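Petavville Facilities Handbook
Section 7: Wastebasket Liners

7.1 Purpose

This section sets out how liners are to be removed from and fitted to the small wastebaskets used in offices, reading rooms and shared work areas at the Petavville and Stolside buildings. Large wheeled containers are covered in Section 17. Food waste is not to be placed in any wastebasket described here.

7.2 Before You Begin

1. Collect one new liner of the correct size. Liners are kept in the supply closet on each floor, on the shelf marked Saltach.
2. Place the wastebasket on a flat, steady surface. A table at waist height is preferred, as it reduces bending. Clear papers and cups from the surface first.
3. Check the outside of the liner for tears and for anything sharp pressing against it.

CAUTION: Do not push waste down by hand. If a sharp object is visible, leave the liner in place and call the building desk.
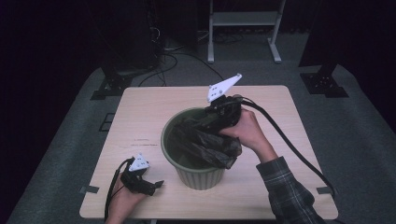
A liner should always be handled from its gathered top. Bring the loose edges together before lifting, and keep the basket upright throughout. With a black liner in a ribbed olive-green wastebasket of this type, the top is pinched together just above the rim while the rest of the bag hangs down into the mouth. Lift straight up from this position. Pulling toward one side may tip the basket, especially when it is nearly empty.

7.3 Removing the Used Liner

1. Free the edge of the liner from the rim, working once around the basket.
2. Gather the top and press out excess air slowly, keeping your face turned away.
3. Lift the liner clear and tie it with a single knot.
4. Look inside the basket. Wipe the inner wall and base with a damp cloth if there is any residue, and allow both to dry.

NOTE: If the liner resists, stop and lower it again. Suction between the liner and the wall is the usual cause. Slide one edge away from the wall to let air in, then continue.

7.4 Fitting the New Liner

1. Unfold the liner fully and shake it open away from other people.
2. Lower the closed end into the basket until it reaches the base.
3. Spread the sides against the inner wall.
4. Fold the top edge outward over the rim by 2 inches on all sides.

A liner that has been dropped in without being opened will bunch in the basket and hold very little. Remove it and begin again at step 1.
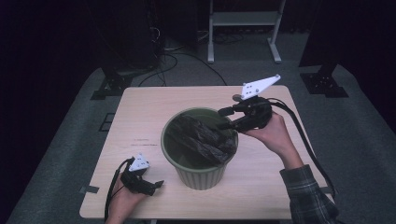
Figure 7-2. Dark bundle lying crumpled inside the wastebasket, below the open rim.

7.5 Opening a Liner That Sticks

New liners are often pressed flat at the factory, and the two layers may cling together. Rub the open end between the fingertips until the layers part. Do not blow into the liner, and do not use a pen or scissors to separate the edges.
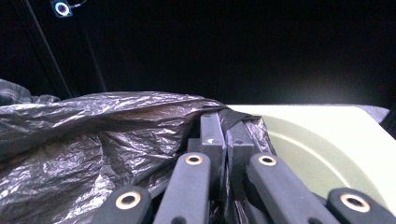
Thin liners require more care than the heavier grade issued for the workshops. They should be held by a fold of material, never by a single stretched layer, and they should not be dragged over a rough edge. Wrinkles are no reason to discard a liner. Plastic as heavily creased as this, with small folds all over its surface, may be used once it has been opened out and checked for holes. Hold it toward a window or lamp; light passes through the translucent gray material easily enough to show a split.

Liners with a split longer than 4 inches are to be set aside for dry paper only — they must not be doubled up with a second liner to hide the damage.

7.6 Final Check

Before returning the wastebasket to its place, confirm that the folded edge is even and that the liner does not slip when lightly pressed. Where a liner is too large for the basket, gather the extra width at the back of the rim
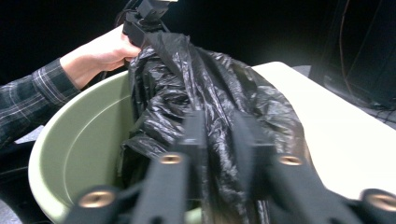
and tuck it under the folded edge. Do not tie a knot in the extra width, as this makes the liner harder to remove at the next change.

Return the basket to the position shown on the room card. Enter the change on the floor sheet, with your initials and the time.

7.7 Schedule and Contacts

Liners in shared work areas are changed every Friday after 4 p.m., and sooner if the basket is full. Requests for additional liners should be sent to Chenxi Lü at Petavville or to Baoshan Du at Stolside. Damaged wastebaskets are to be tagged and left beside the supply closet for collection.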